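Pre-run inspection: gripper cell, simulated and bench
Drondell site, cell 13
Checklist issue 3, with inspector's comments

Complete before each shift. Mark each line Pass, Fail or N/A. A Fail in section 1 or 2 stops the run until it is cleared and signed off by the shift lead.

1. Guarding and stops

1.1 Emergency stop cuts drive power from both sides of the bench. Pass.
1.2 Gate interlock holds the arm still when the gate is open. Pass. Latch is stiff and wants grease.
1.3 Floor markings unbroken and clear of boxes. Fail at first look, two crates over the line. Moved, now Pass.
1.4 Reset cannot be reached from inside the gate. Pass.

2. Gripper

2.1 Fingers seated, no play at the mounting. Pass.
2.2 Finger tips free of chips and burrs. Pass.
2.3 Grip force limit matches the cell sheet. Pass. The sheet still carries the old Meléndez header. Please reprint.
2.4 Cable clear of the wrist through full travel. Pass, but the tie nearest the elbow is worn.

3. Simulated task check

3.1 Scene file loads without errors. Pass. File 544 used.
3.2 Gripper model is the same version as the one on the bench. Pass.
3.3 Handled object can be made out against the worktop from the wrist view. Pass. Brown wooden handle and red part both stand out from the grey marble.

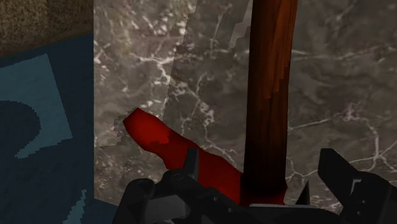
3.4 Object edges clean enough for the grasp check. Comment only. The left edge of the handle is jagged against the background. Accepted for practice runs. Do not use this view to measure clearance.
3.5 Long objects are treated as sharp unless the task sheet says otherwise. Pass.
3.6 Speed limit in simulation set the same as on the bench. Fail. Simulation was set higher. Corrected and rechecked before lunch.

4. Records

4.1 Run log open and last entry signed. Pass. Last entry is 151.
4.2 Changes to limits written up and copied to Kusside. Outstanding for 3.6.
4.3 Open faults from the Drirkivville audit carried forward. Pass, one still open (gate latch).

Actions

Grease gate latch, by Friday.
Replace worn cable tie at next stop.
Reprint cell sheet with correct header.
Lock the simulation speed setting so that only the shift lead can change it.

Result: cell released for practice runs. Bench runs held until 4.2 is closed.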